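News Visits Technical notes Archive Contact

Open day at the Grasness demonstration flat

Members visited Grasness on 26 October 2022 to see the Julell humanoid working on household tasks. Tolteck supplied the control software and Benavides hosted the afternoon. Attendance was 17, split into 2 groups. The robot worked beside a bare mattress, on a tether routed overhead, with the washer-dryer behind it.

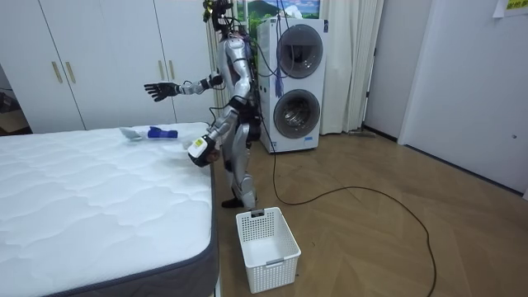 Our hosts spent some time on soft surfaces. A quilted top gives under load, so the height measured before contact is not the height during it. Tolteck limits downward speed to 60 mm per second near the fabric and relies on wrist force from there on. The second topic was small debris, with a dustpan in one hand and a brush laid on the quilting.

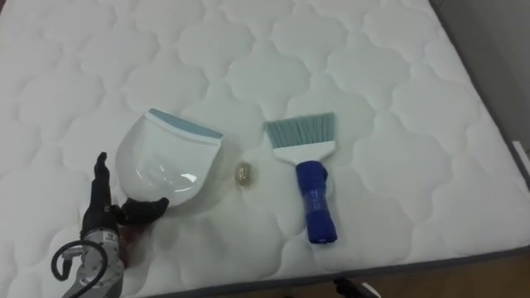

Two-handed work

The pan has to be held with its rubber lip close to the fabric while the other arm deals with the brush. Both arms share one planner, and the holding arm is given priority.
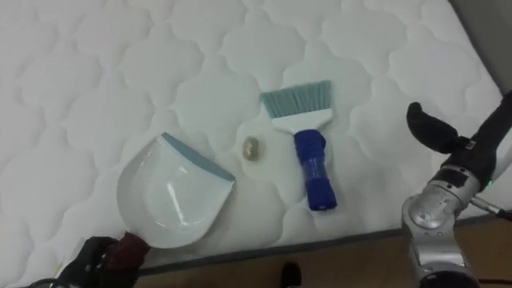
Questions were mostly about grasp planning for thin handles. Tolteck's current release carries 69 stored grasps - fewer than some of us expected - and new ones are added by hand. Benavides intends to repeat the visit in June, with a longer session on laundry. Places will be offered first to members who missed this one.

Contact the newsletter desk | Copyright 2022 | Back to top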